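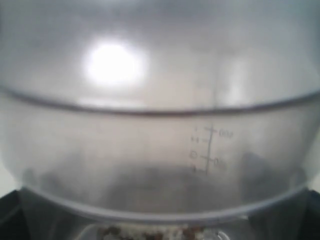

Cloudy plastic mixing bowl: clean it or replace it?

benitez_kitchen
Hello all. I have a big plastic bowl with a measuring scale on the side and I use it for bread dough almost every day. When I bought it, it was more clear than now. I am sure it was a little frosted from the start, but in April I compared it with the same bowl of my sister and mine is much more milky. Also the numbers are hard to read for me. I tried dish soap and warm water, no change. Is it possible to bring it back, or should I accept it?

Otine
Do you wash it in the dishwasher? If yes, it may be only minerals from hard water. Fill it with warm water and 3 spoons of white vinegar per cup, leave it for one hour, then wipe with a soft cloth. If it is better after this, it was minerals. If it is the same, the surface is scratched and vinegar will not help.

usex56
I would not spend time on this. Plastic becomes cloudy, it is normal life for a bowl. Buy a steel one and finish.

benitez_kitchen
Yes, dishwasher, on the lower rack. I will try the vinegar tonight.
@usex56 I have a steel bowl too, but I like to see the dough from the side. With steel I must lift the cloth and guess.

Zindonow
Lower rack is the problem, I think. It is closer to the heater in many machines. I keep all my plastic on the top rack or wash by hand. And please no green scrubbing sponge! I ruined a good measuring jug with that in one week.

usex56
For seeing the dough you can take a straight glass jar and put a small piece of the dough in it. When the small piece is double, the big one is also double. Then the bowl can be any material.

Otine
This works, but I don't agree that it is always exact. A small piece gets cold or warm faster than the big one. In my kitchen in winter the jar is late.

usex56
Then put the jar next to the bowl, under the same towel. I never had a problem.

Zindonow
About the numbers: don't trust a scale on a bowl too much anyway. I checked mine on the kitchen scale with 1000 grams of water, and the water stood clearly under the 1 liter line. For dough it is not important, for a cake batter maybe yes.

benitez_kitchen
Good idea, I will check mine also. For flour and water I use the kitchen scale already. The lines I use only to see how much the dough has grown.

Otine
In this case put a piece of tape on the outside at the starting height. You don't need to read any number.

benitez_kitchen
I am back. The vinegar helped a little -- on the inside more than on the outside. It is still not clear but the gray film is less. I did it two times, 4 hours the second time because I forgot it. The numbers are the same as before, still hard to read, so now there is blue tape on the side.

Zindonow
Does the tape stay on in the wash?

benitez_kitchen
No, I take it off and put a new one each time. By hand now, no dishwasher.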